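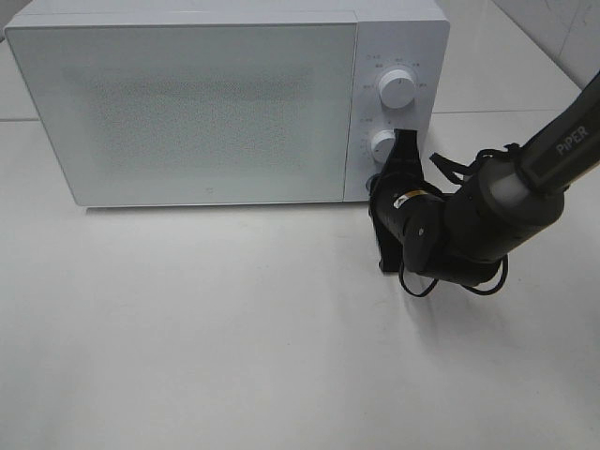
Microondas blanco de encimera, con la puerta a la izquierda y los dos mandos redondos a la derecha.

Cómo limpiar un microondas de mandos giratorios

Por Trinidad Cuesta

Los microondas de mandos se limpian casi igual que los digitales, con una diferencia: la grasa se mete detrás de las ruedas y alrededor de las letras impresas. Si solo se pasa un trapo por delante, a las pocas semanas queda un cerco amarillo difícil de quitar.

Qué hace falta

Un bol apto para microondas
300 ml de agua
Dos cucharadas de vinagre blanco o medio limón
Dos paños de microfibra
Bastoncillos de algodón
Jabón de platos

Antes de empezar

Saque el plato giratorio y el aro de ruedas y déjelos en el fregadero con agua templada y jabón. Si el plato acaba de usarse, espere a que se enfríe: el vidrio caliente puede romperse con el agua.

Interior

Ponga el agua con el vinagre en el bol, meta dentro una cuchara de madera y coloque de nuevo el plato, ya seco. Caliente a potencia alta hasta que el agua humee bien. En mi cocina bastan cuatro minutos, pero depende del aparato. Pare el microondas y no abra la puerta hasta pasados cinco minutos.

Retire el bol con un guante y desenchufe el aparato. Pase el paño primero por el techo, luego por las paredes y al final por la base. Si queda algún resto pegado, ponga encima el paño húmedo un rato y vuelva a frotar. No use estropajo metálico ni cuchillos.

La placa clara que suele haber en una pared lateral es la tapa del guiaondas. Se limpia con el paño apenas húmedo, sin apretar.

Puerta

Por fuera, paño con una gota de jabón y después otro aclarado y bien escurrido. En las puertas de acabado brillante conviene secar enseguida para que no queden marcas. Por dentro, repase el borde y la zona de cierre, donde se acumulan migas. La rejilla de la ventana va protegida y no hay que intentar llegar a ella.

Mandos y panel

No pulverice nunca el producto sobre el panel. Humedezca el paño y páselo alrededor de cada rueda. Para la ranura entre el mando y el panel use un bastoncillo – húmedo, no empapado – y gírelo despacio.

En algunos modelos los mandos salen tirando hacia fuera. Consulte el manual antes de probar; si no lo indica, déjelos puestos. Las letras y los números impresos se borran con alcohol y con limpiadores abrasivos, así que ahí solo agua y jabón.

Para terminar

Seque todo, deje la puerta abierta un cuarto de hora y compruebe que los dos mandos quedan a cero antes de enchufar.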